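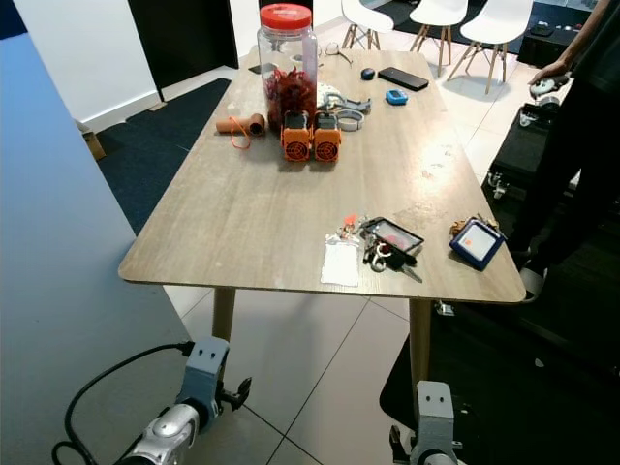
탁자 잡동사니는 여러 사람이 함께 쓰는 탁자의 윗면에 당장의 쓰임 없이 놓여 머무는 물건을 통틀어 이르는 말이다. 줄여서 '탁자 짐'이라고도 하며, 정리 정돈을 다루는 글에서는 '상판 체류물'이라는 점잖은 이름을 쓰기도 한다. 열쇠, 안경, 휴대전화, 출입증 따위가 대표적이고, 여기에 공구 부속과 식품이 섞이면 전형적인 형태로 친다. 모서리를 둥글린 나무 탁자 하나에 빨간 뚜껑의 투명한 통과 접힌 안경, 엎어 둔 검은 스마트폰, 열쇠와 카드 지갑이 함께 올라와 있다면 분류상 논란의 여지가 없다. 쓰레기와는 구별된다. 쓰레기는 버리면 되지만 탁자 잡동사니는 버리는 즉시 주인이 나타난다.

명칭
'잡동사니'는 대수롭지 않은 물건이 뒤섞인 상태를 가리키는 일상어이다. 앞에 '탁자'를 붙이는 것은 서랍 잡동사니와 구분하기 위해서이다. 서랍 쪽은 닫으면 보이지 않으므로 보통 정리가 끝난 것으로 간주된다. 공유 사무실 업체 힌드브리지의 이용 안내서는 한동안 '개인 소지품의 일시적 거치'라는 표현을 썼으나, '일시적'의 뜻을 두고 입주자들의 해석이 갈려 다음 판에서 그 낱말을 뺐다. 항목 자체는 남았다.

발생
탁자 잡동사니는 대개 주머니에서 시작한다. 의자에 앉으려는 사람은 주머니 속의 딱딱한 것부터 꺼내고, 꺼낸 것은 손이 닿는 가장자리에 놓인다. 열쇠가 탁자 앞쪽에서 자주 발견되는 까닭을 여기서 찾는 견해가 우세하다. 반대로 탁자 뒤쪽은 밀어 둔 물건의 자리이다. 누군가 노트북을 펴려고 팔로 공간을 만들면 그 앞에 있던 것들이 한꺼번에 뒤로 물러나고, 노트북이 떠난 뒤에도 돌아오지 않는다.
첫 물건의 역할도 자주 거론된다. 빈 탁자에 무언가를 두고 가려면 약간의 뻔뻔함이 필요하지만, 이미 무언가 놓인 탁자라면 그렇지 않다. 이 때문에 저녁에 깨끗이 비운 탁자가 이튿날 점심 무렵 원래 모습을 되찾는 일이 흔하며, 정리를 맡은 사람은 이 현상을 대체로 개인적인 모욕으로 받아들인다.

분류
실무에서는 물건의 이동성을 기준으로 나눈다.
통과물: 하루 안에 주인을 따라 떠나는 것. 열쇠, 휴대전화, 출입증, 안경. 탁자에 있는 동안은 가장 눈에 띄지만 책임을 물을 수 없다. 치우라고 하면 잠깐 올려 둔 것이라는 대답이 돌아오고, 그 대답은 사실이다.
체류물: 어떤 작업에 쓰려고 꺼냈으나 작업보다 오래 남은 것. 클램프, 고리 모양 부속, 소형 송풍팬, 원통형 관이 이에 속한다. 제자리가 따로 있다고 알려져 있으나 그 자리에는 보통 다른 체류물이 들어가 있다.
정착물: 탁자의 일부로 인식되는 것. 큰 식품 용기와 화분, 고장 난 탁상시계가 대표적이다. 회의 때는 정착물을 피해 앉으며, 새로 온 사람에게는 탁자와 함께 소개되기도 한다.
경계가 늘 분명하지는 않다. 휴대전화도 전원이 꺼진 채 한 계절을 넘기면 체류물로 보아야 한다는 주장이 있다. 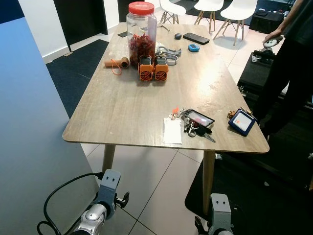 에딘 카드리치는 이 분류에 식품 항목이 따로 없는 것이 흠이라고 지적한다. 공구는 주인을 모르면 그냥 두면 되지만 먹을 것은 주인을 모를수록 사람들이 뚜껑을 열어 보게 되고, 그러다 보면 통은 제자리에 있는데 내용물만 통과물이 된다는 것이다. 이를 받아들여 '반정착물'이라는 중간 항목을 두는 목록도 있으나 널리 쓰이지는 않는다.

식품 용기 문제
한국의 사무실과 작업실에서 가장 끈질긴 정착물로는 말린 고추를 담은 통이 꼽힌다. 말린 고추는 습기를 싫어하므로 밀폐 용기에 넣어 서늘하고 그늘진 곳에 두는 것이 원칙이며, 오래 두려면 냉동실이 낫다. 그런데 부엌 찬장은 어두워서 있다는 사실을 잊게 되고, 냉동실은 이미 다른 사람의 만두로 차 있다. 결국 투명한 통에 담겨 탁자 끝에 서게 된다. 색이 고와서 장식으로 오해받기도 하는데, 이 오해가 굳어지면 요리에 쓰이는 일은 거의 없어진다.
탁자에 둘 수밖에 없다면 창에서 먼 쪽으로 옮기고, 뚜껑을 꼭 잠그고, 담은 날을 적어 붙이는 정도가 권장된다. 이름까지 적으면 더 좋지만 이름을 적는 순간 치울 의무도 생기므로 실제 사례는 드물다.

정리 방법
쟁반법은 탁자 위에 쟁반을 하나 두고 통과물은 모두 그 안에만 놓게 하는 방법이다. 효과가 빠르고 비용이 적다. 쟁반이 차면 두 번째 쟁반을 사자는 의견이 나오는데, 이때 동의하면 실패로 본다.
상자법은 저녁마다 남은 물건을 상자에 쓸어 담고 2주가 지나면 처분한다고 공지하는 방법이다. 공지는 잘 읽히지 않는다. 나비츠카스 공방에서는 상자에서 물건을 찾아가는 사람에게 500원을 받았는데, 금액이 너무 적어 보관료로 여겨졌고 상자는 유료 사물함처럼 운영되었다. 10월에 2000원으로 올린 뒤에는 상자가 비었으며 탁자 밑이 차기 시작했다.
고리법은 열쇠와 출입증만 벽으로 보내는 방법이다. 문 옆에 고리를 달고, 목줄이 달린 것과 고리가 달린 것은 모두 거기에 건다. 탁자 앞쪽이 눈에 띄게 넓어지지만 퇴근길에 남의 열쇠를 집어 가는 사고가 따른다. 색이 있는 꼬리표를 달면 줄어든다. 모두가 주황색을 고르지 않도록 미리 정해 두는 편이 좋다.
큰 탁자에서는 가운데를 비우고 뒤쪽 절반만 물건에 내주는 절충안도 쓰인다. 점령지를 공식으로 인정하는 셈이어서 정리론자들의 평이 나쁘나, 실제로 지켜지는 규칙으로는 이것이 유일하다는 보고가 여러 곳에서 나온다.

상판에 미치는 영향
열쇠와 금속 부속은 나뭇결 상판에 잔흠집을 남긴다. 물건을 들지 않고 밀어서 옮길 때 특히 심하다. 고운 흠집은 닦는다고 없어지지 않으며, 밝은 얼룩은 마른 천, 젖은 천, 중성세제를 푼 물의 순서로 시험해 보고 안 되면 받아들인다. 무거운 통 밑에는 펠트를 붙인다. 상판을 사포로 갈아 내려는 사람은 먼저 재질이 원목인지 확인해야 하며, 확인하지 않은 사람의 탁자는 이후 보를 덮어 사용하게 된다.

같이 보기
서랍 잡동사니
의자 위의 외투
공용 냉장고 분쟁
주인 없는 우산

마지막 편집 02/05/2018. '정리 방법' 항목의 쟁반 관련 서술은 출처가 필요하다.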